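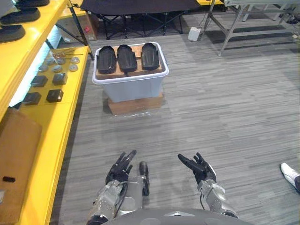

데츠카 2는 어떤 소프트웨어인가?
양팔 로봇의 인식, 파지 계획, 동작 제어를 하나의 실행 환경에서 처리하는 작업 제어 소프트웨어다.

자르노라(Jernora), 양팔 로봇용 작업 제어 소프트웨어 '데츠카(Detska) 2' 공개
신발 밑창 등 윤곽이 완만한 부품의 취급을 겨냥한 파지 계획 모듈 탑재

1월 10일 — 로봇 소프트웨어 개발사 자르노라는 양팔 로봇용 작업 제어 소프트웨어 데츠카의 두 번째 주 버전을 공개했다. 이번 버전은 인식, 계획, 제어 모듈 사이의 데이터 경로를 재설계하고, 다지형 핸드를 위한 파지 후보 생성기와 작업 기록 도구를 새로 포함한다.

개발 배경
신발 부품 공정에서 밑창은 자동화가 늦은 품목에 속한다. 검은색 고무 계열 부품은 표면 반사가 적어 깊이 센서의 측정값이 자주 누락되고, 좌우 형상이 거울상이어서 방향 판정 오류가 생기기 쉽다. 테두리가 솟은 밑창은 바닥면과 테두리의 높이 차가 작아 평면 분할만으로는 파지 위치를 정하기 어렵다. 데츠카의 이전 버전은 부품별로 파지 자세를 수동 등록하는 방식이었으며, 사이즈가 바뀔 때마다 재등록이 필요했다.

인식 모듈
데츠카 2의 인식 모듈은 헤드 카메라 영상에서 부품의 외곽선을 먼저 추출한 뒤, 깊이 값이 비어 있는 영역을 외곽선과 지지면 정보로 보완한다. 나란히 놓인 동일 색상의 부품은 개별 개체로 분리하고, 각 개체에 앞코 방향과 좌우 구분을 부여한다. 판정 신뢰도가 기준값에 미치지 못하면 해당 개체는 계획 단계로 전달되지 않으며, 로봇은 헤드 각도를 바꾸어 재촬영한다. 기준값은 작업별로 설정할 수 있다.

파지 계획 및 양팔 조정
파지 후보 생성기는 개체 하나에 대해 최대 400개의 후보를 만들고, 손가락 간섭, 지지면과의 거리, 손목 가동 범위를 순서대로 검사하여 후보를 줄인다. 남은 후보는 왼팔과 오른팔에 각각 배정되어 비용이 계산된다. 두 팔의 작업 영역이 겹치는 구간에서는 시간축을 포함한 충돌 검사가 수행되며, 우선권이 낮은 팔은 대기 자세로 전환된다. 대기 자세는 고정값이 아니고 상대 팔의 예정 경로에 따라 갱신된다.

계획 주기는 100밀리초다. 주기 안에 해를 찾지 못한 경우 직전 경로의 유효 구간까지만 실행하고 감속 정지한다. 운용자는 콘솔에서 미해결 원인을 항목별로 확인할 수 있다.

제어 및 기록 도구
제어 계층은 관절 위치 명령과 손가락 토크 제한을 동일한 시각 기준으로 전송한다. 손가락별 접촉 판정은 모터 전류와 관절 오차를 함께 사용하며, 별도의 촉각 센서가 없는 핸드에서도 동작한다. 촉각 센서를 장착한 핸드의 경우 해당 신호를 판정식에 추가할 수 있다.

함께 제공되는 기록 도구 '퀸텔라(Quintela)'는 영상, 관절 상태, 계획 결과, 운용자 개입 시점을 단일 파일로 저장한다. 저장된 파일은 오프라인에서 재생할 수 있고, 특정 시점의 인식 결과를 수정한 뒤 그 이후의 계획만 다시 계산하는 기능을 지원한다. 모듈 설정을 변경했을 때 기존 기록 전체에 대해 결과를 비교하는 일괄 재계산 기능도 포함된다.

내부 시험
자르노라는 공개에 앞서 밑창 취급 작업 635회를 기록하고 이를 회귀 시험 묶음으로 구성했다. 시험 묶음에는 부품 간격이 좁은 배치, 지지면이 기울어진 배치, 케이블 등 유연물이 작업 영역에 있는 배치가 포함된다. 이후의 모든 배포본은 이 시험 묶음에 대한 재계산을 거친 뒤 공개되며, 항목별 결과는 배포 문서에 첨부된다.

알려진 제한 사항
투명하거나 반투명한 용기의 내부에 있는 부품은 인식 대상에서 제외된다. 용기 자체는 장애물로 등록할 수 있으나, 반투명 소재의 경우 외형 치수를 직접 입력해야 한다. 밑창이 겹쳐 쌓인 상태에서는 최상단 개체만 파지 대상으로 처리된다. 양손으로 하나의 부품을 동시에 잡는 작업은 시험 기능으로 분류되며 기본 설정에서 비활성화되어 있다.

지원 환경 및 제공 일정
데츠카 2는 리눅스 기반 제어용 컴퓨터에서 실행된다. 로봇 연결부는 자르노라의 하드웨어 추상화 계층 '부베르(Buver)'를 통해 구성되며, 팔과 핸드의 제조사가 다른 조합도 설정 파일로 정의할 수 있다. 기존 버전의 작업 파일은 변환 도구로 이전할 수 있다. 다만 수동 등록된 파지 자세는 후보 목록에 병합되므로 이전 후 우선순위를 재확인해야 한다.

기존 사용 기업에는 공개 당일부터 설치 파일이 제공된다. 신규 도입 기업을 위한 평가판은 5월에 배포될 예정이며, 평가판에는 퀸텔라의 일괄 재계산 기능이 포함되지 않는다.

자르노라 소개
자르노라는 양팔 로봇의 인식, 계획, 제어 소프트웨어를 개발하는 기업이다. 주요 제품으로 데츠카, 퀸텔라, 부베르가 있다.

보도 관련 문의: 자르노라 홍보 담당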